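Week 4 notes: Who gets to say no at the border?

Hi all — these are the notes I talk from, tidied up a bit so you can use them for the response paper. They don't replace the reading. If something in them sounds like me rambling, it probably is, but the terms in capitals are ones I expect you to know.

Where we left off

Last time we got as far as the idea that recognition is a political act, and that two governments can look at the same strip of land and use different names for it on their maps. Keep that in your head, it comes back in the second half.

The case: Dronau and Plemard

I use two made-to-measure countries for this unit so we don't spend the whole hour arguing about the news (we did that last year, it was fun, we covered nothing). Dronau is the larger one. Plemard is its neighbor and depends on the Pako crossing for nearly all of its road freight. The two signed a transit treaty that lets elected officials from either side cross without a visa, as long as they give 18 days' notice.

Then Dronau turns back a delegation of Plemard legislators. The stated reason is public order. The legislators had planned to visit the Saengthong district, which Plemard calls occupied and Dronau calls a province like any other. Everybody gave notice on time. The treaty has a public order clause that is one sentence long and defines nothing.

So, was it legal? Most of you said yes in the warm-up, and I think that's right, or at least defensible. A state has wide DISCRETION over who enters, and a vague clause nearly always gets read in favor of the government holding the stamp. But legal is the easy part of the question! I'm much more interested in what the refusal costs and who ends up paying. 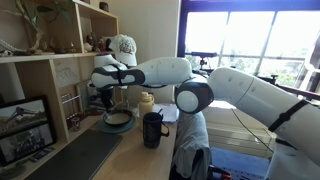

Three audiences

I want you to get into the habit of asking who a decision is performed for.

The first audience is at home. Dronau's governing coalition has a majority of two seats and a small nationalist partner that had threatened to walk. Turning the delegation away kept that partner at the table. This is what the reading calls a TWO-LEVEL GAME: the leader is bargaining with foreigners and with his own backbenchers at the same moment, and a move that looks silly on one board can be smart on the other.

The second is the other government. Plemard's foreign ministry hadn't been fond of these legislators either (they were opposition members, remember), but once they were refused it had to defend them. That's the part students tend to skip. The refusal pulled rivals together.

The third is everyone watching from outside, lenders and trading partners mostly. They don't care much about the visit. They do care whether Dronau treats a signed treaty as something it can read any way it likes, and so we call this a REPUTATION COST. It's slow and hard to measure, which makes it easy for a cabinet to ignore.

A word on retaliation

Plemard answered by adding a fee of 60 per truck at Pako, and 20 of Dronau's own officials lost their crossing passes. Somebody in section asked if that's proportionate. I don't have a clean answer. RECIPROCITY works best when both sides can see where it stops, and a fee on trucks hits drivers who had no part in any of this. Bring your view to section and be ready to defend it.

For the response paper

Take one of the three audiences and argue that it mattered most. Please don't do all three, you'll run out of room — the limit is two pages plus a 200-word summary on top. Quote the treaty clause directly at least once. Real-world comparisons are welcome if you cite them properly, and an opinion column counts as evidence of somebody's opinion, so label it that way.

Next time: parliamentary oversight of foreign policy, and why committees so often find out last. Read chapter 5 and skim the appendix on treaty ratification. I'll start with the questions you left on the sign-in sheet, including the one about diplomatic passports that I dodged.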